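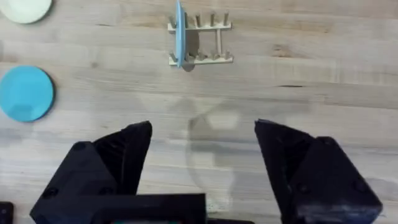
My guinea pig eats all day long, so how can she be losing weight? A student at the Bretwood evening class put that to me one Friday before I had my coat off, and I've been opening this part of the course with it ever since. She had the bowl with her to prove it. It was licked clean, and she filled it every morning. What more could an animal want?

Chapter 5
Hay, Pellets and the Kitchen Scale

I love that question, because I asked a version of it myself when I got my first pig. His name was Filip, he weighed 253 grams the evening I brought him home, and he screamed the place down whenever the refrigerator door opened. I took the screaming as a sign of good health. I also took the empty bowl as a sign of good health, and the round belly, and pretty much everything else he did (I was very easy to please in those days). What I didn't do was look at the hay rack, where the same dusty handful had been sitting since the start of the week!

So let's start with the hay, since most of this chapter comes back to it sooner or later.

A guinea pig's teeth never stop growing. The front ones you can see when he yawns, and the back ones you can't see at all without a vet's help, and it's the back ones that cause the real grief. Long, tough grass stems make him grind from side to side, and that grinding wears the cheek teeth down at the pace they grow. Pellets crumble after a couple of bites. A pig can fill up on pellets and hardly use his back teeth, and after enough months of that they can grow points that rub his tongue or cheek. Then he walks up to the food, looks interested, picks something up and drops it again. Owners tell me "he's gotten fussy." Please don't settle for fussy. A pig who drops food needs a vet, and he needs one that same day.

Hay also keeps the gut moving. Yours and mine will put up with a skipped lunch. A guinea pig's won't, and one who has stopped eating altogether is an emergency even if it's late in the evening and he looks perfectly calm about it.

As for pellets, I give a small measured portion once a day and I don't top it up, however loud the complaints. In class we use Stosa, the plain kind made by Resteck, mainly because it comes as one uniform pellet. The colorful mixes with seeds and puffed bits look like more fun, I know, but your pig will pick out what he likes and leave the rest in the bottom of the bowl. Whatever you buy, check that it has added vitamin C and look at the date on the bag, because the vitamin fades in storage. Guinea pigs can't make their own, same as us. Fresh bell pepper is the easiest way I know to cover it, and I've yet to meet a pig who turned it down.

Now the scale, which is the part my students grumble over and then get hooked on! Any flat kitchen scale that reads in grams will do. Put a bowl or a shallow box on it, zero it, put the pig in, and offer a bit of something leafy so he holds still long enough for you to read the number. Do it once a week, on the same day and before the same meal, and write it down. Filip's card says 532 on the line where I finally stopped worrying about him, and I still have that card, which probably tells you more about me than it does about him.

A growing youngster should go up from week to week. An adult will wobble a little, depending on whether he's just had a drink or just had a good long sit in the hay pile. What you're looking for is a slide, the kind where each number is lower than the last. You won't feel it in your hands, not under all that hair. The long-haired breeds are the worst for this – I've picked up a pig who looked like a loaf of bread and found nothing but ridges along the spine.

And the student with the clean bowl? She went home and changed two things. The pellets went down to a proper portion, and the hay went into a big loose heap by the sleeping corner, where her pig couldn't get in or out of bed without walking through her dinner. She booked the vet as well, and we'll follow that visit when we get to dental trouble later in the chapter.

5.1 Choosing hay

Go to the store and stick your nose in the bag, if they'll let you. Good grass hay smells sweet, like a mown field, and it should be green or greenish with long stems in it. If it makes you sneeze, leave it there. Timothy, orchard grass and meadow hay are all fine for adults. Alfalfa is richer and has far more calcium, so I keep it for the very young and for pregnant sows, and mix it with grass hay so the switch later on isn't such a fight.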